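Storing a Handheld Console and Its Cartridges at Home

23 Nov 2024
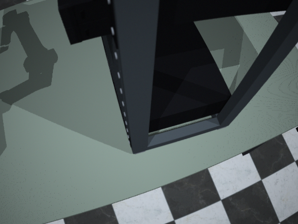 Wajid Jafri wrote in to say that his cartridges used to live in a kitchen drawer, and that moving them to a lidded box on a shelf ended most of the searching. He keeps the dock on the shelf below and the charger with it.

A drawer is fine if it stays closed and nothing spills near it. Most kitchen drawers don't qualify. Pick a shelf away from the stove, the sink and any window that gets afternoon sun.

Cartridges

Put each one back in its case or in a holder with a slot per game. The Tostent holder is the one we use. Loose cartridges pick up crumbs and lint, and the contacts scratch. If a game won't load, wipe the contacts with a dry cotton swab before trying anything else. Don't blow on them.

Sort by player if several people share the console, or by title if only one person plays. We sorted by genre for a while and gave it up in March.

The console

Turn it off fully before putting it away for more than a few days. Charge it to about half first and top it up every couple of months. Leave space behind the dock so the vents are clear, and dust them with a soft, dry paintbrush.

Screens need a microfiber cloth and nothing more in most cases. For greasy fingerprints, dampen one corner of the cloth with water. Skip window cleaner and paper towels.

Cables

Coil them loosely and hold them with a strip of hook-and-loop tape. Tight coils break near the plug. Label both ends if you own more than one charger of the same color.

Save files

Check which games back up online and which don't. Write the ones that don't on a card and keep it in the box with the cartridges. Ours has 11 titles on it.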